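Plirville Home & Household Board
Forum index > Kitchen and Storage > Packing and moving stuff
Topic: One big tub for the cabin week, how do you pack it so you can find anything?

lorena_u
Posted 7:12 pm
We're going up to the cabin in Vurmont again in April and I'm trying to do the packing better this time. We take one big open plastic tub for everything that isn't clothes or cold food. Snacks, tissues, batteries, tea, the envelope with the cabin paperwork, dish cloths, small packets of this and that. Last year it all went in as it came out of the cupboard, and every time someone wanted tissues we had to take half of it out on the kitchen floor.
The tub has no lid and I don't want to buy one with a lid. It fits behind the driver's seat and that's the only spot left.
Do you sort first or pack as you go? Do you use bags inside the tub or leave things as they are?

dardo48
Posted 7:31 pm
Bags inside the tub. Gallon zip bags, one per kind of thing. Write on the bag with a marker. Done in 10 minutes.

jamila_m
Posted 7:40 pm
I did bags for years and went off them. You can't see what's under the top layer of bags any better than you could see the loose stuff, and the long packages don't fit in a gallon bag anyway. Then you have bags plus long things on top and the long things slide.
What I do is put everything on the table first. All of it, before anything goes in. Then you can see you have three open packs of crackers and no matches.

dardo48
Posted 7:52 pm
The table step is doing the job twice. You pick it up to put it on the table and then you pick it up to put it in the tub. If your cupboard is in order you already know what you have.

jamila_m
Posted 7:58 pm
Mine isn't in order.

a_aoki
Posted 8:20 pm
How long is the drive? For anything under two hours I wouldn't bother with bags or sorting. For longer than that, what matters is what you need in the car, and that should not be in the tub at all. Tissues, wipes, one snack each, water. Put those in a small tote up front.

lorena_u
Posted 8:34 pm
It's over 80 miles, and the last part is slow road. We stop once. Good point about the tissues. I always pack them in the tub and then we want them in the car.
@dardo48 my cupboard is like Jamila's.

uriel.b
Posted 9:05 pm
I pack a tub like this for my father's place a few times a year, so I'll say how I do it, for what it's worth.
I sort by when it comes out. First layer in is what nobody needs until the second or third day. Spare paper towels, spare dish soap, extra bags of rice. Middle is regular kitchen things. Top is what you need in the first hour, so tea, matches, a flashlight, hand soap, toilet paper. If you get there after dark you'll be glad of the flashlight being on top.
Long thin packages go in standing up along the wall of the tub. Cookies in a sleeve, spaghetti, foil, that kind of thing. If you lay them flat, whatever goes on top crushes them in the middle.
Flat packets go in the same way, on edge, like files in a drawer. You can flip through them.

dardo48
Posted 9:11 pm
Standing cookies on end breaks the bottom ones. Every time.

uriel.b
Posted 9:16 pm
Hasn't happened to me, but I put a folded dish towel on the bottom. I carry the tub level too. If you drop it into the car then yes they'll break.

dardo48
Posted 9:19 pm
I'd still lay them flat on the very top. Nothing above them, nothing to crush them. Takes no dish towel.

lorena_u
Posted 9:27 pm
Top is where everyone in the back seat can reach though. There would be none left when we got there.

dardo48
Posted 9:30 pm
OK, that's a different problem.

plir_renter
Posted 6:48 am
We gave up on the one tub and went to two small ones. A full big tub is heavy and the sides bow when you lift it by the rim. I had one crack at the handle on the cabin steps. Two small ones, you carry one in each hand and you're done in one trip.

lorena_u
Posted 7:15 am
I thought about two. The spot behind the seat is one wide space and the big tub fits it, two small ones side by side don't. I measured. And I'm not carrying it alone, so the weight is all right.

a_aoki
Posted 7:44 am
Paperwork shouldn't go in the tub either. You mentioned an envelope. Keep it in the glove box or in a purse. We had a bottle of dish soap leak onto a rental agreement once and you couldn't read the door code.

jamila_m
Posted 8:02 am
Agree on that. Or at least put it in something waterproof. Dish soap goes upright in its own bag whatever else you do. That's the one place I still use a zip bag.

dardo48
Posted 8:10 am
So bags after all.

jamila_m
Posted 8:13 am
One bag.

citevport_kay
Posted 9:36 am
Coming in from the moving side of things. When we moved out of Citevport I kept a written list taped to the outside of each open bin, in the order things went in. For a week away that may be more than you want, but even a half sheet of paper helps if more than one person unpacks. People stop asking you where things are.
Also don't fill to the rim. Leave a hand's width at the top. Otherwise things fall out at the first turn, if there's no lid.

lorena_u
Posted 12:20 pm
I like the list. I'd probably write it on the back of an envelope.
For a cover I was going to use an old pillowcase or a towel tucked in at the sides. Does anybody do that or does it come loose?

uriel.b
Posted 12:41 pm
Towel works fine. Bath size, tuck it down on all sides between the tub and the contents. You need the towel at the other end anyway. A fitted crib sheet works even better if you still have one, the elastic holds under the rim.

plir_renter
Posted 12:55 pm
Seconding the crib sheet. We have used one on a laundry bin.

jamila_m
Posted 3:18 pm
How full does the tub get, Lorena? If it's only two thirds full then you don't need layers so much. You could do sides. Food on one side, household on the other, with a cereal box in the middle as a divider.

lorena_u
Posted 4:02 pm
Fuller than that going up, about half coming back. I might do sides for the way back, when it's mostly trash bags and whatever didn't get eaten.

dardo48
Posted 4:15 pm
On the way back nobody should be sorting anything. Throw it in and drive.

lorena_u
Posted 4:19 pm
That is how I ended up with tea in with the sponges.

lorena_u
Posted 8:47 pm
Update, I tried it tonight as a practice run. I don't have a big table so I used the one with the purple flowered cloth and put the tub up there on the left end, so I wouldn't be bending down to it. Then I started bringing things over from the cupboard and the drawer. It was quicker than I expected. I did the flat stuff first, the white packets and the yellow padded envelope, and kept them together next to the tub. The tissues went on the other side of the envelope. The long red package was the one I had no good place for. 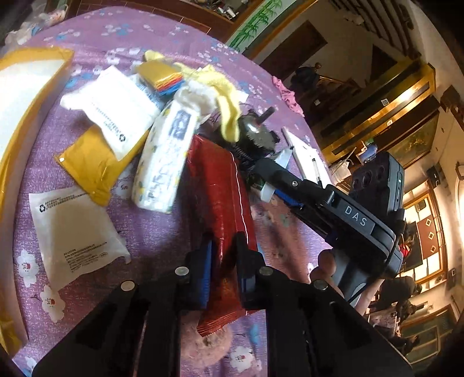

I had it flat at first like Dardo says, and it took up too much room, so I ended up standing it against the wall of the tub with a dish towel under it. That left space beside it for the flat packets on edge. I can flip through them now, and it's better than I thought it would be. The tissues came out of the pile again and will go in the front of the car.
Things I found doing it on the table: two packets of the same thing that I would have packed both of, and the marker I was looking for. Things I didn't find: matches.
I took it all out again after, because we still need some of it this week. Next time will be for real.

jamila_m
Posted 9:03 pm
It's always the matches. Put them on the list now before you forget.

dardo48
Posted 9:09 pm
How long did it take?

lorena_u
Posted 9:14 pm
48 minutes with putting it back. Going in was maybe half of that.

dardo48
Posted 9:17 pm
I said 10.

lorena_u
Posted 9:21 pm
You did. I think your cupboard is better than mine.

uriel.b
Posted 9:40 pm
One thing on the tub being up on the table. When it's full, have someone on the other side before you lift it down, and slide the cloth out of the way first. A cloth under a heavy tub will come along with it and take whatever else is on the table.

lorena_u
Posted 9:44 pm
Good, I hadn't thought of that. I'll take the cloth off for the real one, or load it on the bench by the door.

a_aoki
Posted 7:30 am
And the yellow envelope, is that the cabin papers? Still going in the tub?

lorena_u
Posted 7:52 am
It is, and no, glove box. I'm leaving it by the car keys.

citevport_kay
Posted 8:25 am
If you do write a list, take a picture of it with your phone too. The paper goes missing by day two.

plir_renter
Posted 10:11 am
What size is your tub, by the way? Ours were both too deep and I'm shopping again.

lorena_u
Posted 5:36 pm
I don't have the size, the sticker came off years ago. I can measure it on the weekend and post it here. It's wide and not too deep, you can touch the bottom with your elbow still out.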